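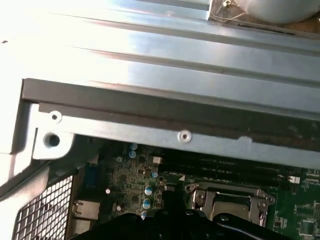

Desktop teardown, unit 17 – workshop notebook, Apr 2, 2026

Picked this one off the Haltley pallet after lunch. Same batch as the ones we had in November, so I expected the same screws and the same order of work. Mostly true, with a couple of differences written down here so whoever takes the next unit doesn't have to find them again.

State at the time of the photo: ridged sheet-metal panel still in, sitting over the motherboard side. Dark gray strip still along its lower edge, silver bracket below that. Board in plain view underneath, so most of the connectors can be reached before the panel goes anywhere.

Bracket
The rounded tab at the end has two holes, a small one and a larger one just under it. I used the larger one for the parts tag. It takes the wire without bending anything and the tag stays out of the way of the board. The screw farther along the bracket sits flush, so the wide driver skates on it. Use the narrow one with the long shaft from the Lomgate roll and keep it straight. The first head I did on this batch got chewed up because I came at it from an angle.

Order I used
Power lead off and button held down for 20 seconds.
Side cover off, screws into cup 1.
Connectors off the board, a strip of masking tape on each with its number.
Bracket screw out, into cup 2 by itself. It got mixed in with the cover screws last time and cost me half the afternoon.
Panel up and away from the board, both hands. The ridges make it stiff but the edges are sharp enough to want gloves.
Board last.

Do not rest the panel on the board while you hunt for a tool. I know it looks like a shelf. Small parts stand up all over these boards and it doesn't take much to shear one off. There is a folded towel at the end of the bench for this.

Grille
Small square mesh. On the earlier units the dust was packed in from the back, and brushing from the front only pushed it further in. Soft brush from the inside, then the vacuum held off to one side. No compressed air at the bench please, it goes all over the Jurnari boards that are waiting for labels. Take it to the door.

Sorting
Sheet metal goes in the gray bin, plastics in the blue one. The dark strip is the awkward piece. I could not decide by eye whether it is plastic or painted metal, and the sorting sheet wants one or the other. Magnet on it once it is off the bracket, then write the answer on the sheet for the whole batch. If the magnet doesn't settle it, scratch the back with a file.
Boards go in antistatic bags, one per bag, unit number on the outside in marker. We have 30 bags left in the drawer. Need to order before the next pallet.

Time
88 minutes on the previous unit, including the lost screw. Not timed today, too many stops to write things down. Will time the next one properly.

To do
– Wash out the screw cups, the bottoms are oily
– Ask Mamani if they still want the panels whole or will take them flattened
– New tip for the narrow driver
– Copy the bracket note onto the card above the bench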